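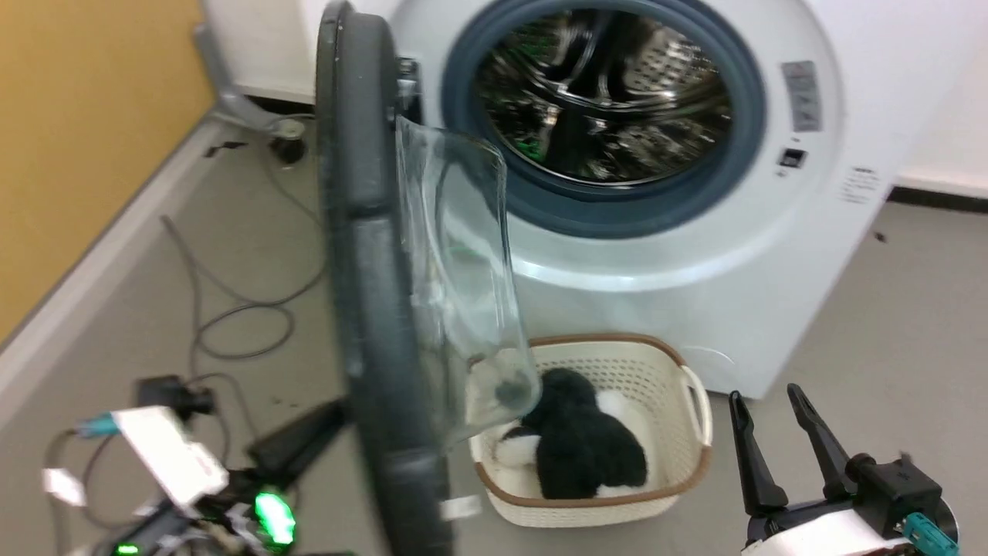
4. Collecting the demonstrations

4.1 By hand first, then by remote

I started this project convinced that the best way to show a robot how to load a washing machine was to grab its arms and move them myself. It's called kinesthetic teaching in most of the papers I read, and it has a lot going for it. You feel the weight of the arm, you feel the gripper bump into things, and you don't need any extra gear. For the drawer and kettle tasks in Section 3 it worked well and I'd use it again tomorrow.

For laundry it was miserable. There are two arms, and I have two arms, so in theory the count works out, but a front-loader sits low and you end up crouched between the robot and the machine with your own head in the robot's line of sight. A good chunk of my early recordings had my elbow in them. The learned policy picked up on the elbow (I should have seen that coming) and would hang about in front of the door as if it was waiting for somebody to lean in.

So I moved to remote control. The operator sits behind the robot with a pair of small leader arms, the robot's arms copy whatever the leader arms do, and a screen shows the view from the head camera. I used the Nukolent controller that the rest of our group already had set up, with one change to the gripper mapping that I get to in 4.4. All the results in Section 5 come from remote demonstrations only. The hand-guided ones are kept for the comparison in 5.3, where they lose, though by less than I expected.

4.2 The task and the starting layout

Each demonstration covers one item going from a basket on the floor into the drum. The basket goes directly in front of the washer, and the door is already open. I did try including the door opening as part of the same episode at Dakthorpe, our first site, and ended up with long recordings where most of the interesting trouble was in the first few seconds and the loading part was rushed at the end by a tired operator. Splitting it in two made everyone happier. Door opening is now its own task and is reported separately.

Figure 4 shows the head camera's view of a starting layout at Cadley, our second site: the drum open, a black-and-white plush toy in the basket, and a gripper on either side. It's a decent picture of why the job is awkward. The open door is nearly edge-on to the camera, so the frame turns into a long dark band running down the view, and the glass bowl sticks out to the right and overlaps part of the basket. You can see the basket through the glass, but bent and covered in reflections. An operator learns to read that quickly. The policy took a great deal longer.

Soft toys turned out to be my favourite training item. A towel goes flat, slides through the fingers and leaves a corner dangling, and then you have to decide whether a dangling corner counts as a failure. A plush toy holds more or less one shape, squashes a bit when you grip it, and is either in the drum or it isn't. It's also big compared with the fingers, so the operator has to choose a sensible place to grab, and that choice was the thing I most wanted the robot to learn. The item set also had socks, T-shirts and tea towels, listed in Appendix B with their sizes.

4.3 What I told the operators

There were 3 operators, me included. The other two had used leader arms before but had never loaded laundry with them. My first instruction sheet ran to two pages and was mostly ignored, fairly enough. The version we ended up using fits on a card taped beside the screen:

Start with both grippers open and in view.
Pick up with the arm nearer to the item. Don't swap hands in the air.
Go around the door. Never reach over it.
Let go only once the item is past the rubber ring.
If you fumble, fix it and keep recording.
Stop when both arms are clear of the opening.

The line about fumbling needs a few words. My habit, and I think most people's, is to hit the discard button as soon as something slips, and you end up with a lovely tidy set of recordings in which nothing ever goes wrong. A policy trained on those has no idea what to do when an ear slides out of its fingers. It carries on to the washer with nothing in its grip and very carefully drops nothing into the drum! I watched it do that over and over before I gave in and asked everybody to leave the fumbles in. Recoveries make the recordings longer and uglier to look at, and they were the single most useful change I made during the whole project.

The rule about not swapping hands is one I'm less sure of. Handing an item from one gripper to the other is a perfectly reasonable thing to do, and a person would do it without a thought. With three of us doing it in different places and at different moments, though, the policy averaged us all out and hovered halfway. With more data it may well sort itself out. I didn't have more data, so I banned it.

4.4 The gripper mapping

The standard Nukolent mapping ties the squeeze of the leader handle directly to how far the fingers close. Squeeze halfway, fingers go halfway. That's lovely for picking up a mug. On soft things we all squeezed far harder than we needed to, since there's no feeling coming back through the handle, and the recorded command sat pinned at fully closed while the real fingers had stopped somewhere in the stuffing.

I changed two things. First, the command is now capped a little below fully closed whenever the motor current says the fingers are already pressing on something. Second, what gets saved as the action is the capped command and never the raw squeeze. The learned grips are a good deal gentler as a result, and the operators say they can't tell the difference while driving.

The fingers themselves are long and tapered, good for getting down between an item and the side of the basket. They're less good when they catch in the holes of a basket with woven-looking sides. If the robot lifts the basket along with the item, I count the episode as a failure, even if everything ends up where it should. One reviewer of an earlier draft thought this was harsh. I've kept it, and the numbers without that rule are in Appendix C for anybody who agrees with the reviewer.

4.5 Sorting out what we recorded

Across both sites we recorded 2000 episodes, and 991 of them made it into the training set. I know that looks wasteful. Most of what went was from Dakthorpe and included the door opening, so it simply belonged to another task. The rest went for dull reasons: camera frames missing, an arm that had lost its zero position, an operator who had started before the grippers were in view.

I did the sorting with Farouk, our in-house replay tool, which plays the camera views beside the joint traces and lets you tag an episode with one key. It also flags any pause longer than 2000 milliseconds. Long pauses turned out to matter more than I'd have guessed. When an operator stops to think, the recording says that the right thing to do in that spot is to sit still, and the policy believes it. I trimmed flagged pauses down to a few frames when the arms were stationary at both ends, and left them alone when something was still moving, such as an item swinging from a grip.

Trimming has its own risk. If you cut too much, the joined-up ends don't quite match and the arm learns a small twitch at the cut. My first go had that twitch at the mouth of the drum, of all places, and sent the fingers into the rubber ring. The fix was to blend the two ends over a handful of frames, and I now check every cut by eye – slow work, but you do get a very good feel for your own bad habits as a driver.

4.6 Where the operators looked

One last thing on the setup, and it affects how you should read Section 5. The operators drove from the head camera view only. They were sitting close enough to see the washer directly if they leaned, and in the April sessions at Dakthorpe we all leaned, constantly, mostly to check whether an item had cleared the ring. That's information the robot never gets. The policy was being asked to copy decisions made with a view it didn't have, and it got noticeably worse at judging when to let go.

At Cadley I put a screen between the operator and the washer. Driving got slower and everybody complained, me loudest. But the operators began doing something new: they'd move an arm slightly out of the way to get a better look inside before committing, and the policy copied that too. It's a small sideways move of the idle arm, easy to miss on replay unless you're watching for it. I never asked for it, and it isn't on the card. Section 5.2 compares the two sets of recordings with everything else held the same.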